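Posting this as a thread because three people asked me the same thing this week. It's about the gripper fault on our two-arm bench setup and what we got wrong about it.

1/ Short version: the left gripper let go in the middle of a pull, the arm carried on as if it was still holding, and the software logged the run as a success. Nothing broke and no one was hurt. It still should not have happened.

2/ The setup is two arms mounted on the near side of a table, a black gripper on each. The job at the time was zippered soft goods. One arm holds the thing down, the other finds the pull and opens it. We run it in a room at Curkcombe with a laptop on the side.

3/ What I saw first was a gap between the success rate in the log and what was on the table. Log said the case was open. Case was closed. I assumed the detector was wrong and spent most of an afternoon on the detector. The detector was fine.

4/ The controller was deciding "I have the zipper" from finger position alone. Fingers stop short of fully closed, so there must be something between them. That works for a block. A zipper pull is thin enough that held and not held are nearly the same number.

5/ So on a missed grasp the reading drifted either side of the threshold depending on how warm the gripper was. Early runs in the morning were mostly right. By 4 pm it was close to a coin toss.

6/ Pacita Cabrera found that part. She plotted grasp calls against time since power-on and sent me the plot without a comment. I had the same data for two weeks and never put it on that axis.

7/ Then the part I consider the safety matter. When the left arm thinks it is holding and the right arm is pressing down, force limits on both go up so they can pull against each other. That is on purpose. It is not supposed to happen with empty fingers.

8/ With empty fingers the left arm swept 12 cm across the table at the raised limit. Everyone was behind the line. If someone had been reaching in to fix the case, which people do, it would have hit their hand with more force than our own rules allow.

9/ I wrote it up the same evening as a near miss. Some pushback on that, because nothing was touched. I left it as a near miss.

10/ We then went back over every run with that controller version. 972 runs. 22 of them had the raised limit on with no object in the left gripper. In 5 of those the arm traveled far enough to matter.

11/ Someone asked why the emergency stop didn't catch it. The stop did what it is built to do. It trips on a hard collision or on the button. An arm moving through empty air at a speed it was told to move at is not a collision.

12/ What we changed, in order. First, grasp now needs finger position and motor current to agree for a short window. If they disagree, the arm opens, backs off and tries again.

13/ Second, the raised force limit has its own check and times out. It used to be inherited from the grasp state, so one bad reading turned on everything downstream.

14/ Third, the arms go to a warm-up routine before the first run and the zero is taken again after it. Boring and it takes time. The drift in the plot is nearly flat now. 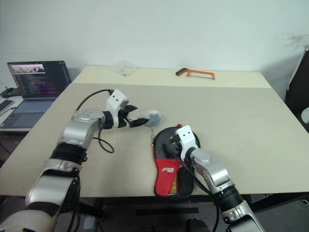 15/ The retest uses the same kind of object on purpose. A paddle case is awkward in a useful way - round at one end, narrow at the other, and a small metal pull that is easy to miss. If the grasp check holds up on that I trust it more on the easy stuff.

16/ We also changed a habit. No reaching over the table while either arm is powered, even to nudge something back into place. Pause it, wait for the light, then reach. It was already the rule and we had gotten loose about it, me included.

17/ The Boredia group has a similar controller and I sent them the write-up in March. They found the same inherited limit in theirs. If you started from the Flallerov code you probably have it too. Look for where the force limit gets set and see what it is reading.

18/ Still open: the check is slower, and on very soft fabric the current reading is noisy enough that it sometimes drops a good grasp. I'll take a dropped grasp over the other thing for now. Ham is trying a different filter and I'll add to this thread when there are numbers.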